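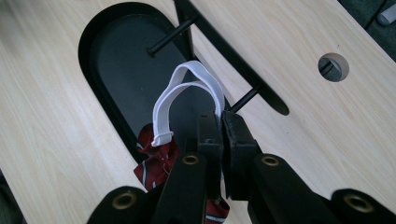
Re: [printmakers-l] Hamdy retrospective at the Brindby, is it worth the drive?

Posted to the list April 23, 2022

An earlier message said:

> Has anyone been to the Hamdy show yet? The Brindby is calling it the first full
> retrospective and says there are 354 works on paper, many of them never shown.
> I'm three hours away and would have to take a day off. The review in the Gasov
> newsletter made it sound like the event of the decade. Also wondering if the
> catalog is any good, at $79 I'd like to know before I order.

I went last week and I'd hold off on the day off.

Take the 354 first. That is the number on the poster, and it's the number of sheets, so I won't say it's false. But the wall labels tell you a good deal more if you read the small line at the bottom. The harbor series is hung as separate states, and some plates show up four or five times with changes I had trouble finding with my nose at the glass. I like seeing states. Most of us on this list do. I don't like seeing them used to pad out a total, and I doubt a general visitor has any idea that the long wall in the second room is mostly the same few plates.

"Never shown" is also doing a lot of work. Several of the aquatints in the third room were in the Susis group show, and I remember them well, including the one with the foul biting in the lower left corner. If the museum means never shown at the Brindby, fine, but then it should say so. I asked at the desk and was told the phrase came from the press office.

As for the review, look at who publishes it. Gasov handles the estate. They lent a big part of the late work, and they're selling from the same years in their own rooms right now. I wouldn't expect them to run a cool review of it, and I'd give their opinion the weight I give a restaurant's opinion of its soup.

What bothers me most is the late work itself. The last two rooms are large color prints in an edition of 700, signed in pencil. The labels call them "original prints" and leave the process out, while every other label in the building gives it. I looked as closely as the guard would let me. There's no plate mark on any of them and the color sits in a very even dot. To me that says offset, made after paintings. I could be wrong, and if someone here worked in the shop or knows the printer I'd be glad to be corrected. But I have asked the museum in writing and the answer I got back used the word "collaborative" twice and didn't name a process.

Now the fair part. The first room is very good. The early drypoints are small and rich and badly known, and there's one of a rail yard in snow that I stood in front of for a long time. The burr is still fresh on it, so it must be one of the first pulls. They're lit low, as they should be, and they're hung at a sensible height for once. If you lived in town I'd tell you to pay the $20, see that room twice, and skip the film. For three hours each way I can't tell you that.

On the catalog: I handled the desk copy and didn't buy it. The essays are long on biography and short on technique. The early prints are reproduced bigger than life, with no note on the page to say so, and you have to go to the checklist at the back for the real measurements. The blacks look brown. The checklist is the useful part, with paper and edition size given for nearly everything up to the late work, where the paper column goes blank. Your library may be able to get it. I'd try that before spending $79.

One more thing, for anyone thinking of waiting. The website says the show is "extended by popular demand" into June. Maybe so. There were more guards than visitors in the rooms I was in, though I'll grant it was a weekday morning and raining. The drypoints are supposed to be rotated out before the extension starts, which would leave you the harbor states and the 700s. The desk couldn't give me a date for the change. Call before you go, and ask about the first room by name (they call it Gallery A), because the person on the phone will otherwise tell you that everything is on view.

If somebody has seen the Susis checklist, could you compare numbers against the third room? I have my notes from the Brindby and can type them up. I threw out my Susis handout years ago and I'd like to have this straight before I write to the museum again.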